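4.2 Changes in Staff Duties

Before January, two service clerks at the Toswood office cleared and reset the meeting rooms by hand after each booking. The Fameo gripper unit now does the first pass, and the clerks check the result. Han-gyeol Um and I logged 90 resets and interviewed both clerks. Of these resets, 71 needed no correction.

Time spent carrying items fell, but time spent on checking and on error reports rose. One clerk, Murdo Cairns, said the work was easier on his back and harder to plan, as calls for help came at no fixed time. His shift now includes 20 minutes of log entry, for which he received no training.

Item placement remains the main source of calls. Clerks must decide which objects the unit may handle and which stay with them. A capped bottle standing upright on a round coaster, with a gripper finger on either side, falls in the first group. Papers and open boxes on the same desk are left to the clerk.

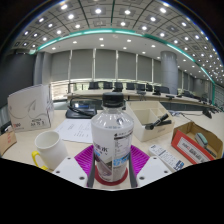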